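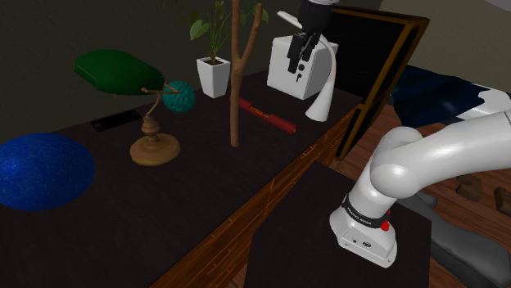 Herkness Study Hall to Open in Former Vuvus Department Store

SEVASTON – Herkness, the nonprofit operator of quiet study spaces, announced today that it will open its largest location to date on the second floor of the former Vuvus department store in downtown Sevaston. The new study hall will open to the public in February and will offer 60 individual desks, four group rooms and a reading area for younger students.

The building has stood without a tenant since the store closed. Under a lease signed with the property's owner, Amegashie Holdings, Herkness will occupy the second floor and share the ground-floor entrance and elevator with future retail tenants. Amegashie Holdings has agreed to repair the roof and replace the windows on the street side before the opening.

"Students and working adults in Sevaston have asked for a place where they can sit down in the evening and get something done," Herkness said in a statement. "The Vuvus building is close to the bus station, it has good daylight, and people in the city already know how to find it."

Herkness expects the location to serve around 3000 registered members in its first year. Registration is free for residents of Sevaston who are enrolled in high school, college or an adult education course. Other residents may register for a small monthly fee, and reduced rates will be offered to people who are looking for work. Members will be able to reserve a desk online or by telephone, and a share of the desks will be held each day for visitors without a reservation.

The study hall will open at noon on school days and close at 10 p.m. Weekend hours will be posted before registration begins. Tutoring in mathematics, writing and English as a second language will be available in the group rooms during the early evening. Food will not be permitted at the desks, but a lunchroom with vending machines will be open to members at all times.

Construction is limited to the interior. The original staircase and the pressed-metal ceiling will be kept, and carpet will be laid throughout the desk area to reduce noise. The former fitting rooms will be converted into six telephone booths for members who need to take calls.

Registration forms will be available on the Herkness website and at all branches of the Sevaston public library. Residents who wish to apply for paid evening desk positions at the new location may request an application through the same website.

About Herkness

Herkness is a nonprofit organization that runs staffed study halls for students and adult learners. Its locations are supported by membership fees, private gifts and local grants.

Press inquiries may be directed to the Herkness communications office.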